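Istthorpe Group Publishes Handling Rules for Household Robot Trials

A working group based in Istthorpe has published a set of good-practice rules for laboratories that test two-finger robot grippers on household goods, covering grip force, finger cleaning and the replacement of worn test objects.

The document, released in March, runs to 24 pages and applies to arms used on tabletops with people nearby. It was drafted by engineers from Costell, a maker of gripper parts, and Layug, a test laboratory, with comments from 19 other organizations. Compliance is voluntary.

The main requirement concerns grip force. Laboratories must set an upper limit for each class of object before a trial begins and record it with the results. For soft or brittle items, including soap, sponges and fruit, the limit is 20 newtons at the fingertip unless the operator can show that a higher value leaves no mark. Rigid items such as mugs and closed jars may be gripped at up to 100 newtons.

A second section deals with contamination. Finger surfaces are to be inspected at the start of each shift and wiped down whenever the object class changes. Recessed channels and screw heads must be cleaned with a brush, as residue left there can transfer to the next item and change its friction. Pads that cannot be cleaned must be replaced.

"Most of the disputed results we looked at came down to surface condition," said Mwangi Bakilana, who edited the text. "Two sites run the same bar through the same routine and report different slip rates. One of them has a film on the fingers and did not log it."

The rules also address wear on the test objects themselves. A bar of soap loses material at its edges with repeated grasps, and its width between the fingers changes. Laboratories may continue to use a worn item — the group considers this closer to home conditions — but must measure it at the start of each session and note chips or loss of surface detail. 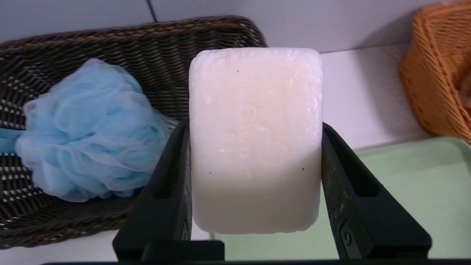
A worn bar of soap held upright between two gripper fingers, with a mesh shower pouf in the basket at left.

Background items such as baskets and trays may stay in the work area during a grasp, provided their positions are recorded. An earlier draft had called for a clear table. That clause was dropped after Mata, which runs trials in furnished rooms, objected that it would exclude most of its work.

Laboratories that adopt the rules are asked to state the version number in their reports. The group will accept comments on the force limits until September, and a section on wet objects is in preparation.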